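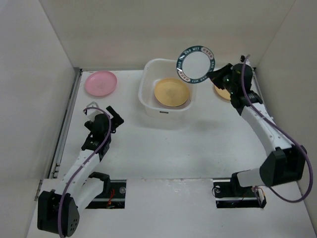 Misville Community Supper Club: Minutes of the Planning Meeting

Last updated: 5/11/22

Print this page | E-mail this page

Present: Ermelinda Mendes (chair), Wilmer Villanueva, Giuliana Cáceres, Relu Ghiță
Apologies: Dayana Giraldo

1. Last minutes
Agreed, with one spelling put right.

2. October supper
What a night! We served 129 meals, our best yet, and the bean stew went down so well that Wilmer has been asked for the recipe by half of Usuga Road. Takings came to £2,344 and everyone was delighted. Giuliana thanked the school choir, who sang right through pudding and stayed to stack the chairs.

3. Winter menu
Lots of lovely ideas here. Leek and potato soup to start, then a choice of 2 pies (one meat free). Relu would love to try his mother's plum dumplings and we all said yes please! He will do a trial batch at home first. Custard to be made on the night, no more packets.

4. Crockery
Over 200 plates now on the shelves, all colours, and the mix looks really cheerful on the tables. Bowls are still short. Ermelinda to ask Steseo if they have any seconds going.

5. Hall booking
Ellance Hall is ours for the whole winter, very good news. The side door sticks, so please use the front. Keys from Giuliana.

6. Any other business
Dayana sent a note offering to do the posters again. Accepted with thanks. Wilmer to send her the menu once the dumplings are settled.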